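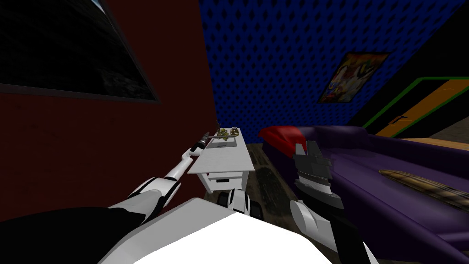

The left gripper over the side table in one of the simulated living rooms. Render: Nuvlow

Home News Business Technology Sport What's On Contact

Goltcombe firm teaches robots in rooms that do not exist

14 comments 37 shares

A small company in Goltcombe has spent the summer tidying living rooms, moving trays and picking things up from sofas, all without leaving its office above the old post sorting hall. The rooms are computer simulations, and the work is done by people who guide a two-armed robot through simple household tasks so that a learning system can later copy them.

The company, Nuvlow, said in August that it had passed 2000 recorded examples. It plans to continue until the end of the year.

Each example is one attempt at one task. An operator sits at a desk, holds a controller in each hand and sees the room from the robot's own position, with its two arms reaching forward from below. When the operator moves a hand, the arm on the same side follows. The computer stores the movement of every joint together with the pictures that the robot would see.

"People think that we write the movements as a program, but we do not," said Warrick Kerslake, who leads the recording work. "We show the task again and again, by hand, and every time it is a little different. The small differences are the useful part. If I always take a tray from the same side, the system learns only this side."

For that reason the rooms are also changed often. Nuvlow has 114 of them at present, and many have strong colours. In one, a white side table stands in the corner between a dark red wall and a deep blue one, next to a purple sofa with a red cushion. There is an orange and green door at the back. Mr Kerslake admitted that he would not like to live there.

"It is a terrible room for a person," he said. "For training it is good. The system must find the table also when the walls are strange, because in real homes the walls are sometimes strange too."

The tasks are written on short cards, in words that a visitor could understand. Operators may be asked to lift a tray from a table, to put a cushion back in its place, or to take a long object from a sofa and lay it on the floor. The last kind is considered difficult. A long thin thing turns in the gripper when it is held too far from the middle, and the operator often has to put it down and begin again.

Failed attempts are not thrown away. They are marked and kept in a separate set, which now holds almost 500 recordings. Nuvlow wants to use them to teach the system to notice when a grip is going wrong. At the moment this part is only an experiment, and the company has no results that it wishes to publish.

The recording is done with a tool called Bivus, which was developed in the same office. It lets the operator stop, go back a few seconds and repeat a movement. An earlier version did not have this, and one mistake at the end of a task meant that all of it was lost. According to Mr Kerslake, the daily number of usable examples became much better after the change, although the work is still slow. A new operator needs several days before the hands feel natural.

Eleven operators work in shifts of four hours, the first beginning at 8 am. Most of them live in the town. They are asked to rest their eyes every half hour, after some complained of headaches during the first weeks.

Nuvlow began the project together with McPhee, an engineering workshop on the Goltcombe ring road, which is preparing a real robot of the same shape. The workshop will build one test room with ordinary furniture. The learning system will be tried there for the first time, with 700 further examples recorded on the real machine to correct what the simulation gets wrong. Friction is expected to be the main problem. In the simulation a tray slides over a table in a very even way, and real trays do not always do so.

Mr Kerslake did not want to give a date for the first test. "When the arm is ready, we will try it with one table and one tray," he said. "After this we will know what examples are missing, and probably it will be many."

The company is looking for three more operators for the evening shift. Experience with robots is not required. Applicants are invited to the office for a trial of one hour, which is paid.

Share this story 37 Comments 14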